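Baleck Bottle Sorting: Data Card and Recording Rules

Maintained by Ming-te Liao and Sze-wing Ko. Please read this file before you record new episodes or before you train on the old ones. The rules are short, but we ask everybody to follow them in the same way.

Task: two arms put clear plastic bottles into an orange bin.
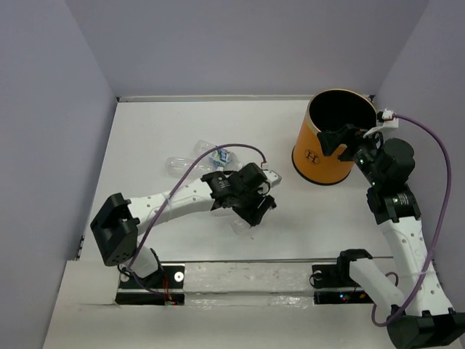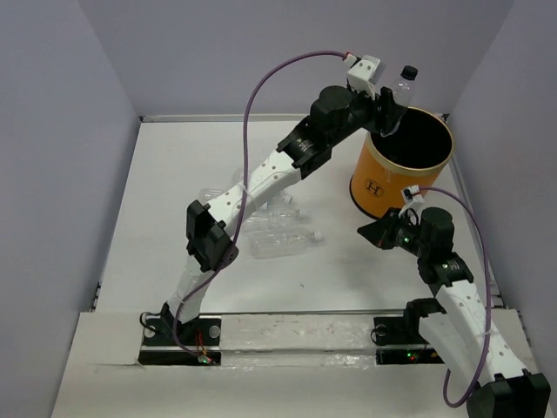 1. Contents

The release has 541 episodes. Each episode is one folder with the video, the joint positions of both arms, the gripper commands and one small text file with the notes of the operator. The folder number is given in order of recording and is never used again, also when an episode is removed. For this reason you will find holes in the numbering. Please do not repair them.

The longest episode allowed is 700 time steps. If the operator reaches this limit, the recording stops by itself and the episode gets the label "timeout". We keep the timeouts in a separate list.

2. Who can record

An operator must first read this card and then make 30 practice episodes, which are deleted. Pak-hei Lai checks the last 5 of them together with the operator. We had cases where a person drove the arms very well but forgot the labels, and such data cost us more time than it saved.

One operator records one session from start to end. If you must leave, close the session and let the next person open a new one.

3. Before the session

Check that no tool, screw or hand is inside the walls.
Move both arms slowly to the home position and look at the cables. A cable must have enough slack for the full reach of the wrist. If it pulls at the connector, fix it first.
Open and close each gripper two times.
Write your operator code and the bin position in the session file. The bin may have a different position in another session, but inside one session it stays where it is.
Keep the emergency stop where you can reach it without standing up.

Do not change the camera exposure. If the picture looks too dark, write to Kamlesh Rana and wait for the answer.

4. During the episode

Either arm may take a bottle. We do not prescribe which one, but the arms must not both wait over the bin at the same moment. When one gripper is going to release, the other one keeps its distance or stays low. This is the most frequent reason for collisions in our notes from February, and all of them were at low speed.

Release the bottle only when its lower part is already over the opening. Throwing is not allowed, also when it would be faster.

If a bottle falls on the table, you may pick it up again and continue. The episode is still valid, and you add the label "regrasp". If a bottle falls outside the reach of the arms, stop the episode and label it "lost". Never put your hand inside while the motors have power.

Labels and wrappers that come off a bottle are not part of the task. Leave them until the episode is closed, then switch off the motor power and take them out.

5. Labels

success: every bottle is in the bin and both arms are back at home
partial: at least one bottle is in the bin, but not every one
fail: no bottle in the bin
regrasp: can be added to any of the above
lost: see section 4
timeout: see section 1
contact: the arms touched each other, or an arm touched a wall

The operator gives the label immediately after the episode. A second person looks at the video later and can change the label, but the first one must stay in the notes file. When the two persons do not agree, Tzu-hsuan Tang decides. Please do not discuss the label before the second person has written it down.

6. What we ask from users of the data

Do not remove the failed episodes without saying so in your report. A success rate which was computed only on clean episodes cannot be compared with our numbers.

Keep whole sessions together when you split the data. Episodes of the same session look very similar, and if they are in both training and test, the result will be too good.

Do not use this data as proof that a policy is safe near people. It was recorded with nobody inside the walls, and we did not measure forces.

7. Known problems

In some early sessions the gripper command is saved one step later than the joint positions. The list is in the file gripper_delay.txt. We did not correct the values, so you can choose how to treat them.

Clear bottles give reflections, and automatic masks often lose the neck or the bottom. The masks in the folder masks_auto are not checked by hand. Use them with care.

The notes are written partly in short form. "L" and "R" mean the left and the right arm as seen in the video.

8. Changes and contact

Changes to the rules go through a pull request with one approval from Ming-te Liao or Sze-wing Ko. If a rule changes, the old text is moved to the file rules_old.txt together with the last episode number for which it was valid.

Questions about labels: Tzu-hsuan Tang. Questions about cameras: Kamlesh Rana. For access to the raw files, open an issue with the title "raw access" and write which sessions you need.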